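# Writing a task protocol your robotics club will follow

*26/01/2022*

Our club spends one term a year on recording hand demonstrations. Someone wears a head camera, does an ordinary thing at a table, and the recordings go into training a small policy for the club's arm, which we call Dzene. I have been through this twice and I'm not convinced it works as well as people claim. I am convinced that most of the bad data I've had to throw away was bad before the camera was switched on. The task sheet was vague and everybody read it differently.

So this is a how-to for the task sheet. If you came for model architecture, there are a thousand pages on that already and I trust maybe a handful of them.

## What you need

- A table you can get to at the same time of day, every session
- A head-mounted camera and a spare battery
- Paper. I know there's an app. Use paper
- Objects you own at least two of
- One person who is allowed to say "that take doesn't count"

## Step 1: Pick a boring task

New members want the robot to fold shirts or make coffee. Give them a pen and something to put it next to. Our first term we tried "pack a school bag" and ended with 36 recordings of 36 different tasks, because a bag can be packed any way you like.

A good first task has one object moving and one object staying put. It should take less than 30 seconds. If a person gets bored doing it five times, you're in the right area.

## Step 2: Write the start state before anything else

People love writing the steps and skip the start. Then one person begins with hands in their lap and another begins already holding the thing, and the policy learns a mushy average of both. Write down:

1. Which objects are on the table
2. Which way up each one is, and which end faces the person
3. Where both hands are
4. What has to be out of reach

Number 4 is the one that gets argued about. Banafsheh Sharifi, who runs our recording sessions, thinks clutter is good for the data. I think clutter you chose is good for the data. Clutter you didn't notice is a different matter, and I haven't seen anyone's results that persuade me otherwise.

## Step 3: Write the steps as things a hand does

"Organize the papers" isn't a step. "Right hand slides the papers until the bottom edge meets the table edge" is a step. Every line on the sheet should start with a hand, then a verb, then an object. If you can't say which hand, you haven't decided yet, and neither will your demonstrators.

Keep it to one page. We wrote a two-page version called Curnalik (the naming was not my decision) and no one turned it over.
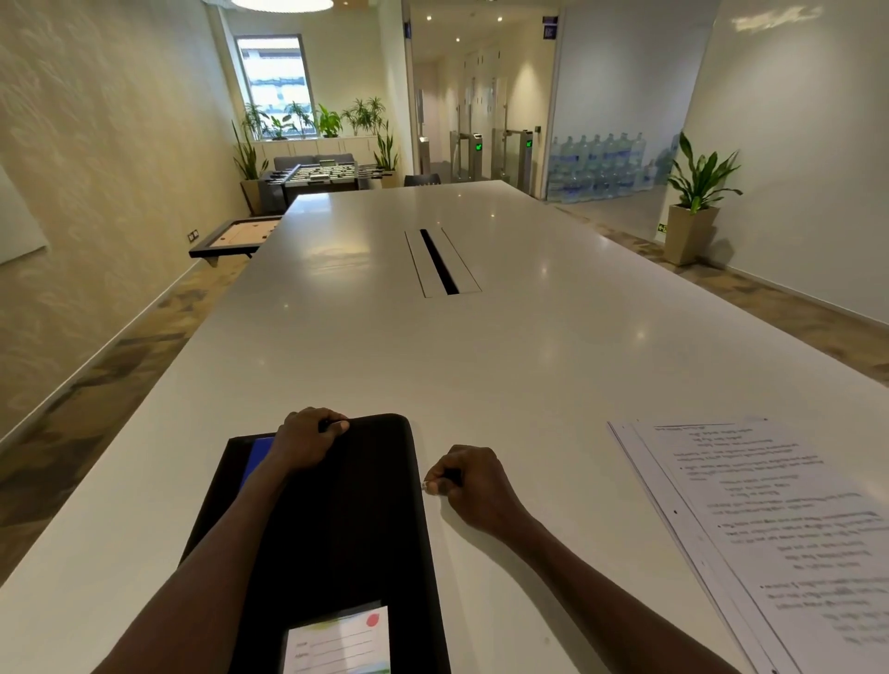
Pens are where our sheets keep going wrong, so I'll use them to show what I mean. A line like "pick up the pen" is useless once there is one in each hand: the left has a dark pen and the top edge of the black folder together, while the right has a pen of its own, with the small silver tip aimed back toward the folder. Which pen is "the pen"? Write "the pen in the right hand" every time, even when it sounds silly. Do the same with the left hand, because holding a folder and a pen at once is one grasp to a person and a headache for a two-finger gripper. If your arm can't do it, don't let your demonstrators do it, or at least put those takes in their own pile.

## Step 4: Ban the words that hide things

Go over the draft with a marker and cross these out:

- **neatly**
- **carefully**
- **as needed**
- **next to** (how far? which side?)
- **return to start** (if step 2 is missing this means nothing)

Replace each one with a position or delete it. "Carefully" can always be deleted. I've never seen it change what anyone did.

## Step 5: Test it on someone who wasn't in the room

Hand the sheet to a member who had no part in writing it. Don't explain. Don't point. Watch them do the task and write down every question they ask, including the ones they ask with their eyebrows. Each question is a missing line.

Then hand the fixed version to a second person. If the two of them do visibly different things, go back to step 3. Ours usually needs three rounds, and once it needed six, for putting a cap on a marker.

## Step 6: Record a small batch and look at it

Before anyone books a long session, record ten takes and play them back at double speed. Things to check:

- Do the hands stay in view from first to last second?
- Does the head dip at the start? Plenty of people look down at the sheet, and that gets recorded too
- Can you tell when the task ends without hearing the person say "done"?
- Is the same hand doing the same job in every take?

That last one catches lefties. We didn't plan for lefties at all the first time. Either write a mirrored sheet or label the takes, but decide before recording.

## Step 7: Only now, record the rest

I get asked how many takes are enough. The tutorial everyone in our league passes around says 1000. I don't know where that number came from, and I doubt the people repeating it do either. We trained on nearly 1000 takes last June and the arm still knocked the pen off the table. When we threw out every take that broke the sheet and trained again, it did a bit better on less data. That's one arm in one club, so please don't quote it at anyone as a finding.

Stop when new takes stop changing what the arm does. Check more often than you'd like to.

## A sheet you can copy

```
Task: pen onto folder
Version: 2
Start: folder closed, spine to the left.
 one pen, to the right of the folder, tip away from you.
 both hands flat at the table edge.
1. Left hand presses the left side of the folder.
2. Right hand grasps the pen by its middle.
3. Right hand lifts the pen and lowers it to the center of the folder.
4. Right hand lets go.
5. Both hands go back to the table edge.
End: pen touching folder only. Hold still for two seconds.
Throw out if: pen rolls off, left hand touches pen,
 talking to someone, sheet in view.
```

Change the objects, keep the shape. Put the version number on every recording too. We mixed versions once, in a set named Felletti, and I still can't say which takes are which.

If your club uses a different layout and it holds up when a stranger reads it, I'd like to see it, along with the takes you threw out.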